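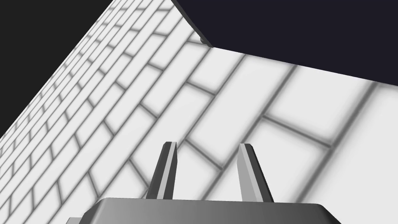 Home Courses Handouts Timetable Contact

Search this site Go

Thu 20 December
Araceli Xolalpa

Handout 10: Comparing two grippers in simulation

You will work in pairs. Each pair tests the Pisby and the Zestis on the same simulated arm, with the camera fixed to the wrist. Both are parallel grippers with two fingers. Change only the gripper between runs — the arm, the controller and the start position stay as they are in the course file.

Before you start
Load the gripper model and check that the fingers open and close fully. Look at the wrist view with the fingers open. Both tips should be in view. If one is missing, the camera mount is set for the other gripper.

The runs
Do 13 runs with each gripper. For every run write down the opening width at the start, the time to close, and whether the block was still held after the lift. A block that slips but stays between the fingers counts as held. Mark it with an S.

Known problems
The Zestis closes late if the controller step is too long. Teodoro Cárdenas has put a corrected settings file in the Firarstead folder. Floor texture can upset the block finder when the camera is tilted, so note the wrist angle if a run fails before the fingers move.

Hand in
One table per gripper and a page of comments. Read chapter 2 of the Cha manual before the next lab.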